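Section 4: Looking after your Kohlhase bamboo steamer

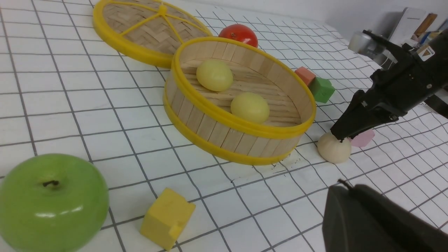 Fig. 4. Open basket with its lid set down flat on the cloth.

Welcome to the part of the booklet that most people skip, and we do understand, as you'll be wanting to get on with your dumplings! Ten minutes spent here will give you a much longer-lasting steamer though, so do put the kettle on and read it through once before you start.

Before first use

1. Take off all the card and paper packing, including the small slip tucked under the woven floor of the basket.
2. Rinse the basket and lid under lukewarm water. Please don't use washing-up liquid at this stage, as fresh bamboo drinks it up and you will be tasting lemon for weeks.
3. Pour 500 ml of water into a wide pan, set the empty basket over it, put the lid on and let it steam gently for a quarter of an hour. A grassy smell is quite normal and fades after two or three goes.
4. Turn off the heat, lift the basket away with oven gloves and leave it to cool completely.

Caution: Steam burns are nasty. Always open the lid away from your face, with the far side lifting first.

Everyday steaming

5. Line the basket with baking paper, cabbage leaves or a bit of muslin. Leave some gaps round the edge so the steam can find its way up.
6. Space the food out, especially buns, which swell a good deal more than you'd think.
7. Keep the water at a steady simmer and well below the bottom of the basket. Top up from the kettle, never from the cold tap.

Note: Imke Janssen, who looks after our test kitchen, likes to drop a clean coin into the pan. It rattles while there is water and goes quiet when the pan is running dry.

Washing and drying

8. Wipe the basket out with a damp cloth while it is still slightly warm. For sticky patches, use a soft brush and follow the direction of the weave.
9. Stand the basket and lid on their sides somewhere airy, away from radiators and strong sun. Overnight is usually enough, but in a damp January kitchen you may want to give them a second day.
10. Store them apart, uncovered, and only when they feel dry right through.

Caution: Do not put any part in the dishwasher, microwave or oven, and never leave the basket to soak.

If you do find a spot of mould, turn to Section 6 before you throw anything away. Spare lids can be ordered using part number 1143, and liners using part number 368.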